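About the Lunbridge Border Review

Reading time: 2 minutes

The Lunbridge Border Review reports on border disputes, ceasefires and the talks that try to settle them. We publish online and send a printed edition to 100 libraries and colleges each September.

We began as a newsletter for students of international relations in Lunbridge. It covered the water and fishing talks at Åberg, which were getting very little space in the daily papers. Readers asked for the full text of the agreements as well as the news, so we started putting both on the same page, and we still do.

Our main office is in Lunbridge and we have a smaller one in Grancombe, where the archive is kept. The archive holds up to 4,000 treaties, joint statements and maps. It is free to search, and copies can be ordered by post. We work with 13 regular contributors, most of them living in or near the places they write about.

We are paid for by subscriptions and by a grant from the Mestville Trust. We take no money from governments, political parties or arms firms. The trust doesn't see articles before they are published.
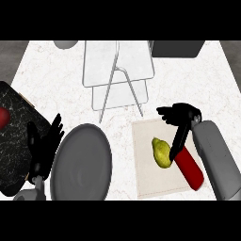 Corrections are made at the top of the article, with the old wording left in so that readers can see what changed. We name our sources where it is safe to do so, and a claim made by one side in a dispute is reported as a claim. Pictures come under the same rules as text. A computer-rendered view of a white marble countertop with a grey bowl on it would be called a rendering in our captions, never a photograph, and so would a rendered border post. Complaints go to the editor at the Lunbridge office.

Related
Åberg talks: the agreements in full
How to search the Grancombe archive
Writing for the Review
Subscriptions and library copies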